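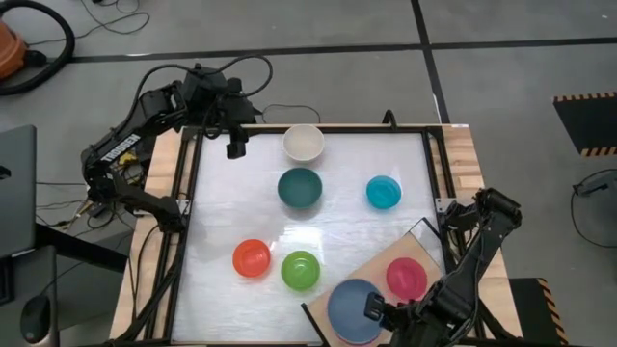 # Week 6: Glazes, and why yours came out brown

Hi all. I promised I'd type these up since half of you were writing on your hands by the end (you know who you are). This covers the talk part of class. The wheel stuff you just have to practice.

## What a glaze is made of

A glaze is glass that sticks to a pot. Silica makes the glass, a flux helps it melt, and alumina keeps it stiff enough that it doesn't slide off onto my kiln shelves. I'm going to keep saying "my kiln shelves" until people wipe their foot rings.

Our recipes always add up to 100 before the colorants go in. So when the card says 2 copper, that's 2 on top, and your total is 102. Please don't "fix" this by taking some silica out. I did it for a whole summer and had a shelf of green mugs that crazed like old windows.

## Color

Copper gives you green in most of our bases and turquoise in the alkaline one. Cobalt is blue, and it's strong! A tiny bit extra will take over the bucket. Iron goes from honey to nearly black depending on how much you add, and that brings me to the brown problem.

Most of the brown last week came from the clay body. The Bolley clay has a lot of iron in it, and a thin coat of any see-through glaze will let it show. If you want brighter color, put white slip down first or switch to the pale Zasau clay. Two dips, count of three each, and let the first one lose its shine before the second.

## Mixing a test batch

- Weigh dry stuff with your mask on. No mask, no scale.
- Add powder to water, then leave it alone for a while before stirring.
- Push it through the 80 mesh sieve twice.
- Label the cup AND the lid. Lids wander.

For a 240 gram batch I start with 18 grams less water than I think I need, because thinning it is easy and thickening it means waiting until tomorrow.

## A word on food

People ask me every term if shiny means safe. It doesn't – a glaze can look perfect and still let go of metal when it sits with something sour. Leave a slice of lemon on a test tile overnight. If the color under it has changed, keep that glaze for vases. If it hasn't changed you still don't know for sure, so send it to a lab before you sell bowls to anyone.

## For next time

Bring three bisque tiles with your initials scratched in the back. Read the Fung handout on crawling and pinholes, just the first half (the second half is all salt firing and we don't have the kiln for it). The glaze room key is on the hook by the sink.

– Ita Ó Briain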